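Pendside gallery: pick and place on a cluttered worktop

Last updated 19 Mar 2023

The Pendside study looks at how well a grasping policy trained in one kitchen carries over to another. Training used 500 demonstrations recorded on the Kalau bench. Testing was done on the Ginura counter, which was left out of the training set. The policy gets colour images and joint angles, and no depth.

Counter layout

Fixed items stay where they are for a whole block of trials. On this counter they include the toaster oven on the left, with a folded towel over its top, and the row of containers along the mosaic tiles. Toy food is kept on the tray at the right.

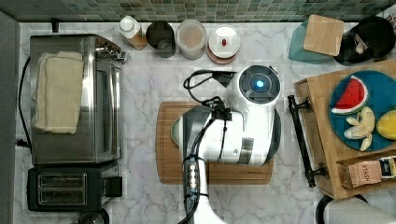
Gripper over the grooved cutting board, with the blue plate of toy fruit on the tray to the right. The board is the target area in all placing trials – a release counts only if the item comes to rest inside the groove.

Results by item

Each item was tried 8 times per layout, across 8 layouts. The lemon was the easiest to grasp. The watermelon slice gave the most failed grasps, almost all of them from closing on the rind at an angle.

Known limits

Lighting was not varied. Two layouts were dropped after a calibration fault and run again in July with the same weights. The Fiadzo baseline was run on the repeated layouts only, so its scores should not be compared with the full set.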